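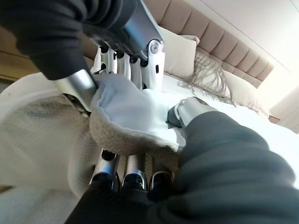

Treasa Buckley wrote in after our last page to say that her crew had been promised the bed-making robot would "free them up," and that in her building it freed them up to do the same number of rooms with one less person on the floor. She wanted to know how to set the thing up so it doesn't make the day worse. It's a fair thing to want, and the manual won't tell you.

How to bring a bed-making robot onto a housekeeping floor without wrecking the shift

I've been through this with two machines, a Tratard and later a Skanico, at a serviced apartment building called the Nogueira. The sales talk was much the same both times. What follows is what I would do again, and a few things I wouldn't.

Before it arrives

Write down how your rooms get done now. Use the real order your people follow, including the shortcuts. Our written procedure said strip, sheet, pillows, throw, dust. Most of the crew did the bathroom while the window was open and came back to the bed last. The machine had been planned around the written version, and we lost a week to that.

Ask the vendor for the time per room with a person present, from the moment the door opens until the door closes. They will offer you the time for the bed alone. Keep asking. Get it on paper.

Settle the quota before day one. If management wants to raise the number of rooms per person, they should say so before the trial, and they should say what number. Ours was 29 minutes per room before the robot and it was still 29 when the trial ended. That only held because Melur Govindasamy got it in an email first.

Setting up the room

1. Strip the bed by hand. Fitted corners and twisted duvet covers cost more time with the machine than without it.

2. Move luggage, shoes and cords off the floor on the side where it will work.

3. Set the fuzzy and fringed stuff aside, throws and tasseled pillows especially. You can try the robot on them later. A plain sheet is where to start.

4. Open the curtains or close them, and then leave them that way for the whole bed. Changing light gave us more stops than anything else on the Tratard.

5. Put the clean sheet down roughly square. Let the machine do the smoothing.

6. Start the program and stay in the room for the first 100 beds. I know that defeats the point. Do it anyway, with a notebook.

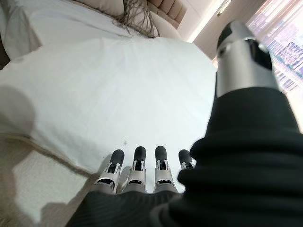
Can one attendant run the robot and clean the bathroom at the same time?
Once it has a record of finishing plain beds in that room type, and with the bathroom door open. Expect to be called back. Every call back is a break in somebody's work, and it should be counted as work.

Keeping score

The vendor's dashboard counts a bed as finished when the program ends. That number is close to useless. Use your own sheet with these columns:

Room
Bed done without help (y/n)
Minutes a person spent helping
Redone by hand afterward (y/n)
Who was on

Leave the last column off if you think it will be used against anybody. We did leave it off after the second week.

Log everything under one ticket so it doesn't get lost. Ours was 3438 and people still quote it.

What changes for the crew

Backs and shoulders, maybe. Less leaning across a wide mattress is a real gain and I won't argue with it. But the lifting moved. Somebody has to get the unit over the elevator gap and the door strips, and at the Nogueira that was always the same two people, until one of them complained.

The job also gets more boring in a new way. You wait. You watch a sheet being smoothed that you could have snapped flat yourself, and you're answerable if it comes out crooked. A few of our people liked it fine. Others asked to go back to their old floor, and I would let them.

Pay is the part I have the least good news on. The vendor's trainer called our attendants "operators" all through December and the word never reached a pay slip. If the job title changes, put the rate on the agenda the same day.

When to send it back

Set the date before you start. If the minutes column isn't going down by then, it won't be rescued by another software update. The Tratard went back. The Skanico stayed, on one floor, for plain beds only, and I still have my doubts about the contract renewal.

Related

Linen carts: which wheels survive carpet
Nurkell floor scrubber, six months on
Reading a vendor trial agreement before you sign
Room quotas and how to push back on them
Fitted sheets or flat? Readers reply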